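The Patience of Gears

Efa Gough had been teaching the arm to pick up a gear since the middle of August, and she had reached the stage where she dreamed about it, which her sister on the phone said was either love or a vitamin deficiency.

The shop was called Carvalho, after a man who had sold it twice and bought it back once, and it sat at the low end of Treltetness between the tire place and a church that rented out its parking lot. They rebuilt gearboxes there. Old ones mostly, from feed mixers and ski lifts and, one memorable spring, from a carousel whose horses had come along in the same truck by mistake and stood in the yard for a week in the rain while everybody argued with the freight company. Efa had worked there since she was young enough to be sent out for sandwiches. She knew gears the way some people know birds. She could hold one up and tell you what sort of life it had led, and whether it had another one left in it.

What she did not know was computers, and she had said so, plainly, when Kaiwen Dai came down from the company that made the arm and asked who on the floor had the best hands. Everybody had pointed at her. It was the kind of thing that sounds like a compliment until you find out what it gets you into.

"You don't have to program anything," Kaiwen told her that first morning. He was a tall, apologetic young man who ate crackers out of his jacket pocket. "You just do the job through the arm. You move this, it moves that. It watches how you do it, and after enough times it starts to get the idea."

"How many is enough?"

He brushed some crumbs off the bench and thought about it. "We'll start with 241 good ones," he said, "and see."

"That's an awfully particular number."

"It's what the last shop did," he said, and went a little pink, and that was when she decided she could work with him.

So they started. The thing she moved was a handle on a jointed stand, very light, with a trigger for the fingers, and whatever she did with it the arm did too, a few feet away on the other bench, over a piece of gray cloth that Kaiwen had smoothed out with the flat of his hand like a man making up a guest bed. She would reach, and it would reach. She would squeeze, and it would squeeze. The trouble was that she couldn't feel anything. Forty years nearly of knowing by the drag against her thumb whether a gear was seated or only pretending to be, and now she had to do it all by eye, off a little screen that showed her what the gripper was looking at, and it was like trying to button a coat with somebody else's mittens on.

She dropped the gear. She dropped it a great many times. She pinched it so the teeth skated and it shot sideways out of the fingers and rolled under the parts washer, and Kuldeep Vishwakarma, who ran the lathe and was the nearest thing the shop had to a foreman, got down on his knees with a flashlight and fetched it back without a word, and then without a word put a strip of lumber along the edge of the bench. She got the gear upright and was so pleased that she let go of the trigger. She said things to it that she later hoped the arm hadn't been recording.

"It doesn't have a microphone," Kaiwen said.

"Well, it ought to be grateful."

By the end of the first week she had 60 that Kaiwen would call good. He was strict about it, stricter than she'd expected from a person who couldn't keep a cracker whole. If she hesitated too long he'd scratch his ear and say, maybe that one we leave out. If she bumped the peg and then recovered he liked it very much and kept it, and this puzzled her, and she asked him why he'd throw out a slow clean one and keep a clumsy one.

"Because it's going to bump the peg too," he said. "Somebody has to show it what you do after that."

She thought about that on the drive home, and through supper, and for a good while in the bath. She thought of old Eirlys Maddocks, who had taught her the trade in that same building back when the roof leaked into coffee cans. Eirlys had been a short woman with forearms like a baker's and she did not believe in explaining. She would stand behind you and put her hands right over yours, rough and warm and smelling of cutting oil, and the four hands would set the gear on the shaft together, and then again, and then again, and then at some point, and you could never say afterward when it had been, the top two hands weren't there anymore. And Efa, at nineteen, would look around in a panic and see Eirlys clear across the shop, sharpening a pencil.

She went in the next morning early, at six, before the heaters had caught up, and she turned on the lamp and sat down at the handle by herself.
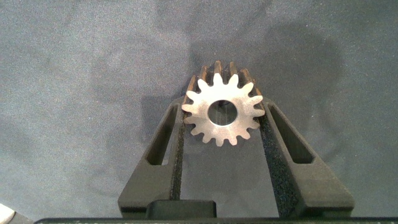

She didn't hurry. She had been treating it like a carnival game, she realized, one of those glass boxes with the claw and the stuffed bears, snatching and hoping. Now she brought the fingers down slowly, the way you'd bring your hands down over somebody else's hands, and she let the pads come up against the teeth and stopped there a moment, and closed a little more, and waited until it looked settled. Then she lifted. She watched the bore, that round hole in the middle, and kept it square to her the whole way over. It seemed to her that if you were going to be looked at and copied you might as well be worth it.

After that they went along very well. She did 7 in a row without a miss before Kaiwen even had his coat off, and he stood there in the doorway with one arm in the sleeve, counting under his breath. Clodagh Keogh came out of the office to watch, with the phone still held against her shoulder and some poor customer in it asking about a shipment. Clodagh did the books and had been against the arm from the start. She'd written a memo. She had once worked in a bakery, she told anyone who would stand still, where they'd brought in a machine called a Dodent to crimp the pies, and inside of a year there were three crimpers let go and every pie in the county looked like it had been bitten by the same person.

"And what happens to you," Clodagh said, when the customer had been dealt with, "when it's learned?"

It was a fair question and Efa had been walking around it herself for some time, the way you walk around a dog you don't know. She looked at her hands. The knuckles on the right one had been bad since winter, and there were mornings she ran them under the hot tap for a good ten minutes before she could manage the coffee maker. She hadn't mentioned it at the shop. She rather thought Kuldeep knew, because the heavy boxes had stopped turning up on her bench.

"I suppose I'll go across the room and sharpen a pencil," she said.

Clodagh, who had never met Eirlys Maddocks, gave her a look and went back to the office. But she left the door open, and she could be seen leaning out of it at intervals for the rest of the day.

They reached 241 on a rainy afternoon and Kaiwen said he'd like a few more, if she wasn't sick of it, and she found to her surprise that she wasn't. She'd begun to have ideas. She showed it a gear lying too close to the edge of the cloth. She showed it one turned around the wrong way. She showed it how you back off and breathe and come at a thing again from the other side, though she didn't know if the breathing would come through. Kuldeep brought over a few worn ones from the scrap bin, so it wouldn't grow up thinking everything in life came with clean teeth, and Kaiwen wrote that down in his notebook, the whole sentence, and underlined it. They stopped at 283. It was nearly dark by then, and Kaiwen had run out of crackers.

He took two days to do whatever it was he did, sitting in the break room with his laptop and Clodagh's second-best space heater, and the program he was using, which was called Fidix and which he addressed now and then under his breath, ran all night with a small green light going. Efa did ordinary work. She rebuilt a reducer off a grain auger. She kept glancing over at the arm, parked there with its fingers a little open, and then feeling foolish.

When he said it was ready they all came out for it, even the boy who did the sweeping. Kaiwen set a gear down on the gray cloth and stepped back. Efa's chair was empty. She had gone to stand by Kuldeep's lathe with her arms folded, and the handle sat on its stand with no one near it.

For what felt like a long time the arm did nothing. Then it went out over the cloth, in no rush, and came down, and the fingers closed until they met the teeth. And there it stopped. It stopped just a moment, hardly anything, with the gear not yet lifted, before it took up the rest of the squeeze.

"Why's it waiting?" said Clodagh. "Is it stuck?"

"No," said Kaiwen, who was grinning at the floor. "No, that's hers. She does that."

The arm lifted the gear and carried it over to the peg, and bumped it. Somebody drew in a breath. It backed off a little way, and leaned, and came in again from the other side, and the gear went down over the peg with a click that Efa felt, she would have sworn to it, in the end of her own thumb.

The boy with the broom clapped. Clodagh said well, it was slow, and Kuldeep said so was Efa, and that this had never cost them a gearbox yet. Kaiwen was already reaching for another gear to set out, a worn one this time, and asking if anyone minded staying late.

Efa unfolded her arms. There was a cup of pencils on the windowsill by the lathe, most of them blunt, and she picked one out and went to look for the sharpener.

Last updated: August

Contact | Copyright the author, all rights reserved | Back to top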